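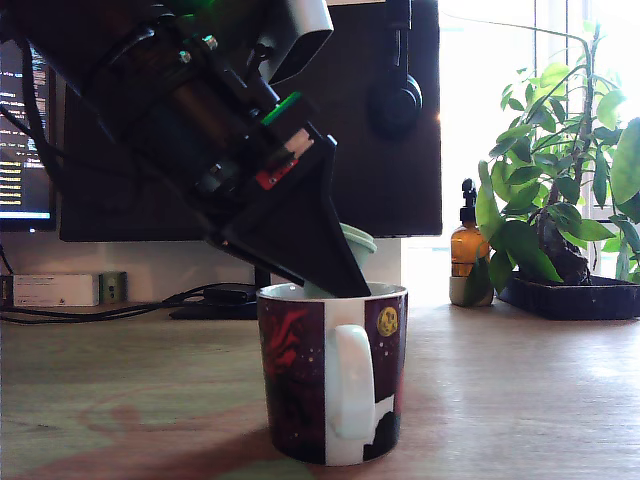 Nov 8, 2021

Desk notes, continued from the old page. Américo Sampaio asked me to write down how we arrange the small things on the desk, so I do it in this notebook and not again on loose papers.

The mug. I keep the one with the red flames and the yellow moon for this desk, because from the other side of the room I can see at once that it is mine and not one from the kitchen. It has a white handle and does not fall easily. Until last week it was for tea. Now it is the place for small parts which otherwise roll under the monitor stand. Tea goes to the side table. I have lost one keyboard already and I do not want to lose the second.

Headphones hang on the top of the monitor. I know Américo prefers a hook under the desk, but we tried the hook from Nilteck and the glue was holding only 4 days. On the monitor they are out of the way and I find them without looking. If somebody needs to turn the monitor, please take them off first.

Cables. They still come across the desk from the left and go behind to the monitor base. I wanted to bring them down through the back, but the power cable is too short by 16 cm. I asked Sutherland for a longer one. Until it comes, please do not pull the cables straight to make them look nice. I did this on Thursday's list of jobs and after it the second screen was black for the whole morning.

The pump bottle can stay in its little white pot, to the right of the monitor. The pot catches the drops. Before we had it, there was a sticky ring on the wood and it took me a long time to clean it. I used warm water with a very small amount of soap, then a dry cloth in the direction of the grain. The spray from Grerstead I do not recommend, it leaves the surface dull.

Bottles with screw caps. Rule from today: the cap goes back on the bottle when the bottle comes back to the desk, also when it is empty. I had 38 caps in the Nondedel drawer and could match only 34 of them.
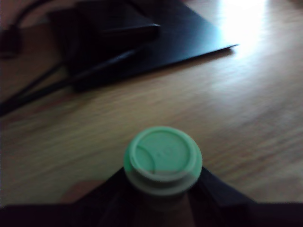 The mint green ones are the easiest to recognize, so I start with these and the others can wait. Close them by hand and stop when it feels firm. More force only makes trouble for the next person.

The light is still a problem. In the afternoon there is a strong reflection on the tabletop and I cannot see if the wood is clean or not. I now wipe it in the morning.

To do:
Longer power cable, ask Sutherland again.
Caps without bottle, put in one bag and write the date on it.
Ask Américo if he wants the hook back.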